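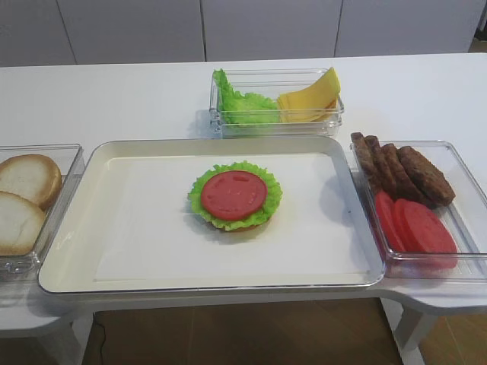
Villads Holst reckons a toy burger is good for one afternoon and then lives under the sofa, and he said so before I'd even got the gallery up. He may be right. I've reviewed play food for a while now and most of it gets chewed, trodden on or given to a cousin.

So, the burger set. I was told it would "teach sequencing", a phrase that turns up on half the boxes sold by Biltomari and always makes me want to put the box back. Putting a tomato on a lettuce is putting a tomato on a lettuce. Children manage it without a learning outcome.

The picture at the top has the build at tomato stage: bun base, lettuce, one slice of tomato, all on a sheet of white paper in the big tray. Cheese still to come, if you hold with cheese above tomato. I don't.

I'll give them the lettuce. There's a round crinkled one on the burger and a frilly bright green leaf standing up in the tub at the back, next to the cheese. The frill is decent. The tomato is smooth and flat with a few shallow dents in it, and I've had real ones from Thygesen in December with less going on.

Clear tubs I can live with. You see what's in them, and a child who wants cheese goes to the cheese. Whether anything goes back in its own half of the tub at teatime is another matter. At our house it lasted 2 days, then it was all lettuce and one sock.

Fiona Gunn wrote in to say her two set up a café with theirs and charged her 850 for a burger, currency not stated. She paid, apparently. She also says the paper in the tray is the best bit because they draw the menu on it. Fair enough, though paper is paper and I wouldn't pay extra for it.

Would I buy it again? Ask me when the youngest is 7. For now it's out most mornings, more than I can say for the Trivulon tea set.

Filed under: Play food, Pretend kitchen, Grumbles
3 comments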